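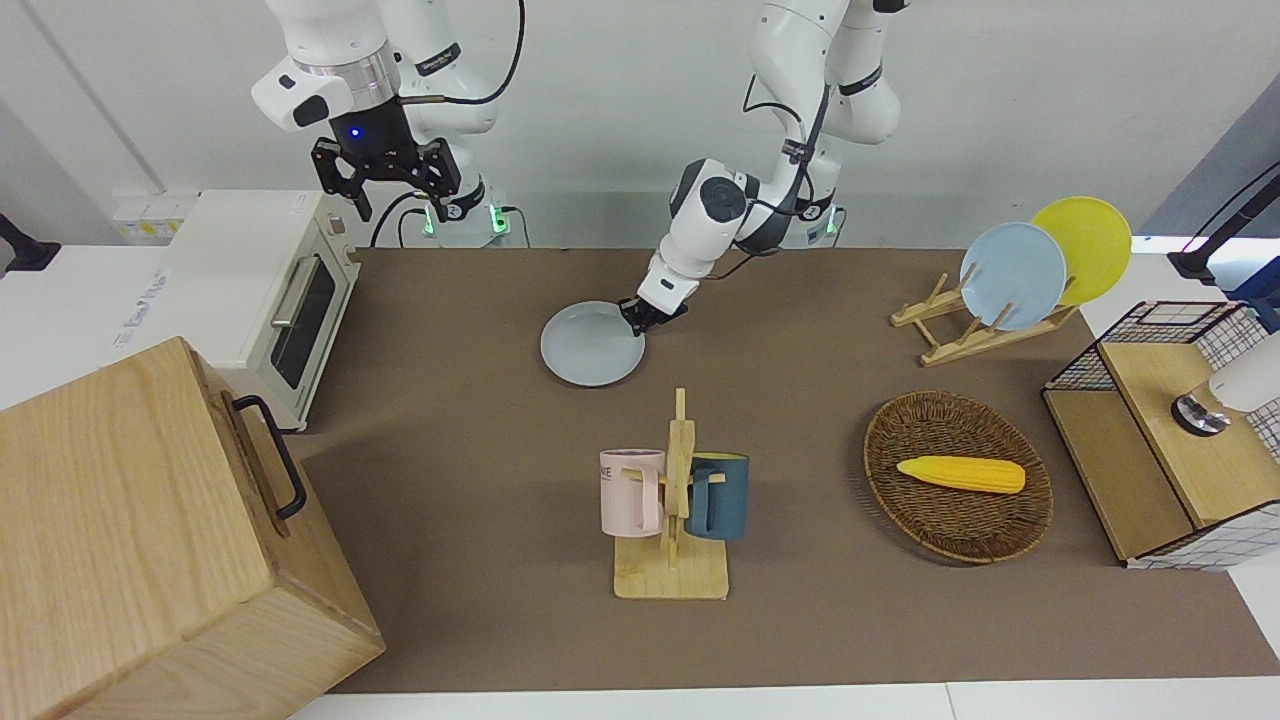 Left gripper on the plate rim, right one open and waiting. Kitchen table setup, Tindar two-arm kit.

1/ I've been using the Tindar kit since October and people keep asking whether it's worth the money, so I'm putting it all in one thread. I paid for it myself. Tindar didn't send me anything and hasn't seen this before posting.

2/ What you get: two arms, two parallel-jaw grippers, power supplies, cables, one emergency stop, and a year of the Evura software. You don't get a table, cameras or a computer. The product page says "complete workstation" near the top. I'd change that wording if I were them.

3/ Shipping came through Pladthorpe, the US reseller. Two crates, nine days from order to door. One crate had a dented corner but the foam did its job. Their tracking page never updated after the first scan, so call them if you need to plan around the delivery.

4/ Assembly is a two-person job because of the weight. Adebayo Ogbonna came over and held the arms while I did the bolts. Use your own hex keys. The ones in the bag are soft and I rounded one off on the second arm.

5/ Cables are the weakest part of the hardware. They run on the outside of the arms and the clips supplied are too few. On the right arm I have a loop standing off the upper links and I still haven't found a routing I like. Leave slack at the wrist or the last joint will pull on the connector.

6/ Now the work. I test on dishes because that's what I want it for: plates, mugs, a dish rack, a mug tree, a toaster oven with a bar handle. Also a basket with a toy corn cob in it. The corn is a good warm-up object, bright yellow and hard to damage.

7/ Plates lying flat are the hardest thing I've asked of it. There's very little rim to get a finger under. The method that works best for me is to hold the rim with one gripper and bring the other in on the far side before lifting. One-arm lifts tend to slide the plate across the table.

8/ Numbers, for those who want them. I logged 93 plate attempts with the current software, all starting flat on the table and ending in the rack. 9 were dropped or had to be stopped. Most of those were at the rack end, with the plate edge catching a slat on the way in.

9/ Mugs are easier. Taking one off a peg is fine if the handle faces the gripper. Hanging one back up is slow and I would not call it reliable yet. I don't have a proper count for mugs so I won't guess at one.

10/ Gripper fingers: the stock ones are hard and a bit slick on glazed plates. I switched to a pair of soft pads from Abdelaziz for a month, then went back. The pads held better but wore through fast, and I got tired of replacing them. If you only do plates you may decide the other way.

11/ Evura is decent. Recording a motion and playing it back took me an afternoon to learn. Editing a recording is clumsy. You can trim the ends but you can't cut out the middle, so one bad moment means doing the whole thing again. Tindar support told me a fix is planned. No date given.

12/ It also logs you out after an update and forgets your speed limits. Check them every time. I had an arm come up at the default speed with a mug in the gripper, and that default is faster than I want near anything breakable.

13/ Noise: a steady hum when the arms hold position, louder under load. Fine in a workroom. I wouldn't want it next to a bedroom.

14/ Running costs so far: $791 on top of the kit. That's the software renewal, paid early to get the lower rate, plus the pads, a replacement cable and better clips. Dishes not included. Buy plain ones.

15/ Who should buy it: people who already have a bench, a decent computer and time to fiddle. If you want to switch something on and have it clear a table, wait. For teaching or for testing your own software it's a good pair of arms at the price.

16/ Still to do: the toaster oven door. Opening it is okay, closing it gently is not. I'll add to this thread when I have enough runs to say something useful.

17/ Since two of you asked: the emergency stop cable is long enough to reach past the end of a normal kitchen table. Mount the button where you stand, and test it before the first session.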